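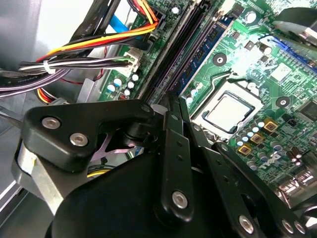 I've been using the Dultemier bench rulebook for 11 weeks now, and I have opinions! It's a spiral-bound set of rules for people who let robot arms work on old desktop computers, and my copy came from Signe Bjarnason, who swears by it.

The good stuff first. The section on cables is the best I've read anywhere. It wants every loose wire near the arm's path tied back or written down as a snag risk before you run anything, and it gives you a one-page sheet for that (I've photocopied mine to death). It's also strict about bare processors. Once the cooler is off, the gripper gets a no-go height over the socket, and only a person standing at the stop button can lift it. I grumbled, then I set it up, and it took me 15 minutes.

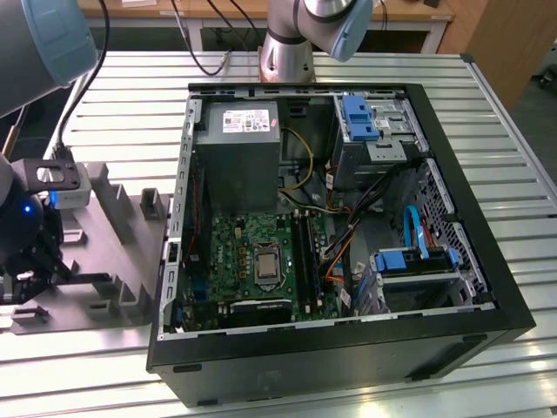
I like the part on two arms sharing a table, too. One arm gets named the mover and the other stays parked until you swap them in the log – simple, and my crew picked it up right away. Shewit Kumsa now calls out "mover!" across the room before every swap, which the book doesn't ask for but probably should.

Now the gripes. The memory module chapter is eight pages long and could be two. The speed limits are buried in an appendix, so you flip back and forth all day. And the static rules tell you to ground the case but are vague about plastic gripper fingers, so we ended up borrowing the wording from our old Sustuscombe checklist.

Would I buy it again? Yep. It's 222 pages and I use maybe a third of them, but that third lives on the bench with coffee rings on it. Get the spiral version – the glued one won't stay open.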